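Handout 3: bevel gears and the bench assembly

Course tutor: Melahat Yazıcı

## Work surface

Work on the dark surface only. Scuffs and pale smudges don't matter, but grit does, so wipe it down before parts come out.

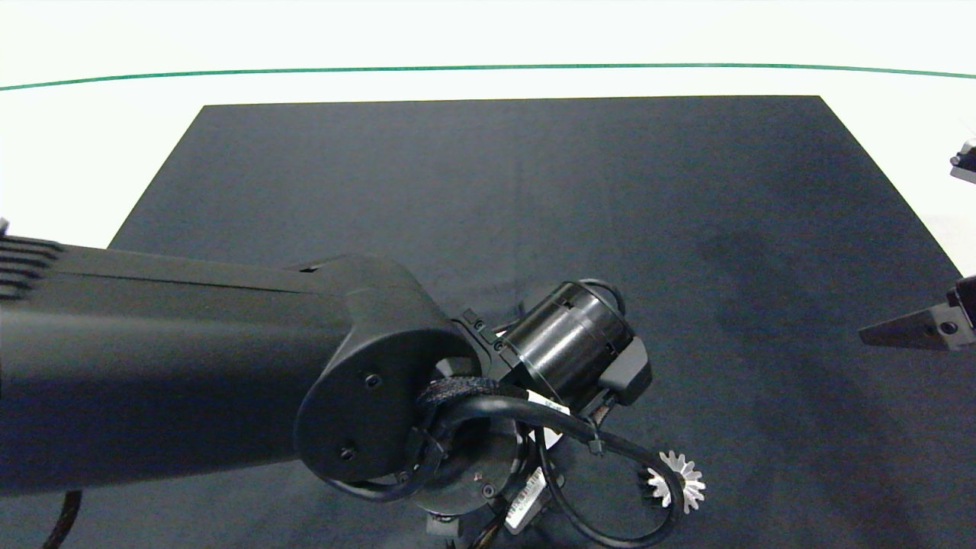 ## Surfaces that touch

Gear teeth are smooth so they can slide a little as they mesh. Gripping faces are the opposite and want a grainy texture.

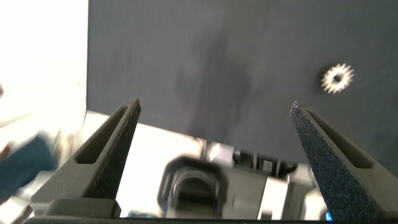
Fig. 2. Fingers with a speckled, grainy inner face.

## Parts

- white circular plate with a central hole
- short metal peg
- two small bevel gears
- one larger bevel gear

Check the bore and teeth of each gear before fitting. Report chipped teeth to Jhonatan Ríos.
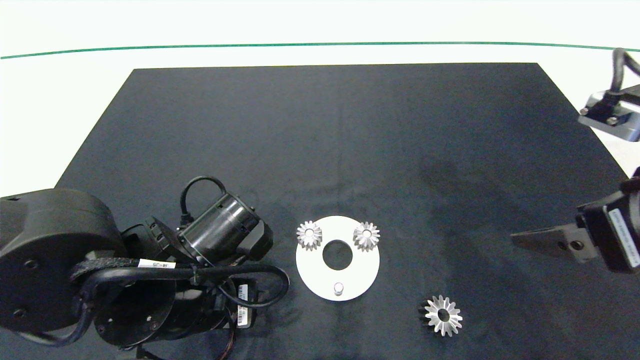
Fig. 3. Small gears on the plate, large gear on the mat.

Read the Bellamy notes, section 3, before the next class.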